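4.2 Who washes up: shared kitchens and the leftover plate

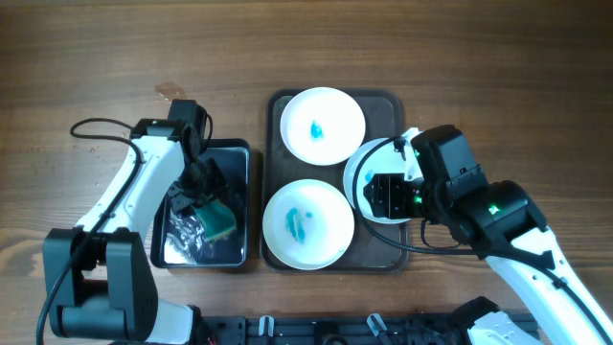

Why do people leave dishes in a shared kitchen when they would never do so at home? Mostly they expect that someone else will lose patience first, and in our records they were usually right.

Figure 4. Plates and a sponge on two trays.

The survey drew 2,708 usable replies from the 3,000 forms sent to tenants in Standbridge and Dravska. The missing forms were pursued with two reminders and a small amount of dignity. Respondents were asked how often they washed a plate they had not used, and how often they believed their housemates did the same. The two answers rarely met. Tenants in both towns rated themselves well above the people they lived with, a feat of arithmetic already familiar from studies of drivers.

Sugawara's waiting model (see Section 2) treats the sink as a contest of nerves. Each tenant has a private limit, and the one with the lowest limit does the work – then mentions it at dinner. Yoshinori Sugawara tested the model on couples, who at least have to face each other at breakfast. We expected it to fare worse in larger households, where blame can be spread thinner. It fared rather well. In the 11 Koyama houses that kept a written log, the same tenant tended to give in week after week, and moving that tenant to a different floor merely exported the clean sink.

Rotas were less help than their authors hoped. Most were followed closely until September, when new tenants arrived and took the rota for decoration. Houses that assigned each person a plate of their own did better, although several respondents reported that their plate had been "borrowed," a word used in the replies with some heat.

We make no claim about cups. The Darero coding scheme puts cups and glasses under "drinkware, personal," and our attempts to separate the abandoned from the merely resting are described in Appendix B.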